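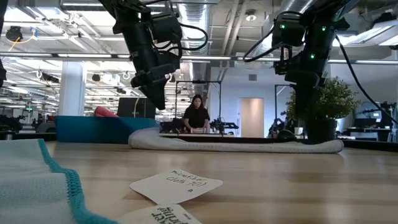 How do I reserve a study room at the Zirar Public Library?
Study rooms are reserved through the library's online calendar or in person at the Information Desk. A current library card is required. Reservations open 2 weeks in advance and may be made for a single session per day.

How long is a session?
Each session lasts 110 minutes. The room is held for the first part of the session only; if no one in the party has checked in at the desk by then, it may be given to other patrons.

Is there a charge?
Cardholders pay nothing for personal study, tutoring or club meetings. Businesses and other organizations that charge admission must apply for the Bodnár Hall instead and should contact the Events Office for current rates.

How many people may use Bodnár Hall?
The posted limit is 82 persons, seated or standing. Organizers are responsible for keeping attendance within this limit. Chairs are stored along the north wall and must be returned there before departure. 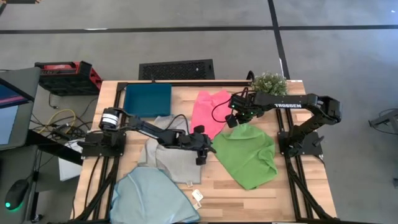 Fabric spread out on a worktable with a light wood surface.

May food and drink be brought into the rooms?
Covered drinks are permitted in all study rooms. Meals may be served only in Bodnár Hall, and the application must state this in advance. Alcohol is not allowed on library property.

What happens if I need to cancel?
Please cancel online or by calling extension 530. Patrons who miss repeated reservations without notice may lose booking privileges for the remainder of the season.

Can I reserve a room at the Kidau Branch with the same card?
Cards issued at either location are accepted at both. The Kidau Branch keeps its own calendar, so patrons should select the branch before choosing a time. Bookings cannot be transferred between branches.

May a minor reserve a room?
Patrons under the age of 16 need a parent or guardian to make the reservation. The adult named on the booking must remain in the building during the session.

Whom should I contact about accessibility?
Requests for assistive listening equipment, adjustable seating or an interpreter should be sent to Eldana Admasu, Room Services Coordinator, as early as possible before the event.

Last updated: Jun 29, 2020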